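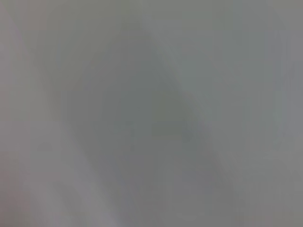
28 September 2024

Hide glue trials, second go. Bench by the window as the other one is full of Gianni's clamps again.

Soaked the pearl glue overnight in cold water, one part glue to two of water by weight. Swelled nicely, no hard bits left. Warmed it slowly in the water bath. Last time I let it get too hot and it went thin and smelly, so kept an eye on the dial and took the pan off twice. Runs off the brush in a string now, no drips.

Test joints: 5 in beech, 5 in the old pine from the Lelham job. All rubbed joints, no clamps. Beech grabbed almost at once. Pine was slower and two of them slid when I put them down, did those again.

Note to self, warm the wood first!! Hairdryer is in the drawer under the vice. The ones I forgot to warm have a thick line at the joint and I don't trust them.
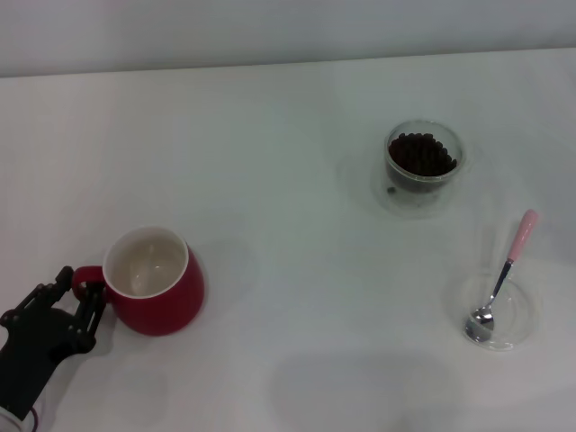

Angeliki wants to know if we can use the same mix for the veneer on the De Luca cabinet. Probably too thick. Would thin it a bit and add a pinch of salt for more open time, but try on scrap before going anywhere near the real thing. She has offcuts from the back pannel, ask her for 7 or so decent pieces.

Breaking tests: leave them 21 hours at least, then hang weight off the end. Last batch the worst beech one let go at 300 newtons, wood still clean on both faces so the glue never wetted it properly. Want to see torn fibres this time.

Also
- strainer wants washing in hot water before it sets solid
- leftover glue in the fridge, lid on, write the date on the jar
- brush ferrule is rusting and staining the glue, get one with no metal
- Brarnura delivery still not here, rang them, no answer. Only enough pearl for one more batch

Gianni thinks the pine slid becuase of resin in it. Could be. Wipe half of the next lot with meths and leave the other half alone, mark the ends in pencil so we know which is which.

Do the veneer scrap after that.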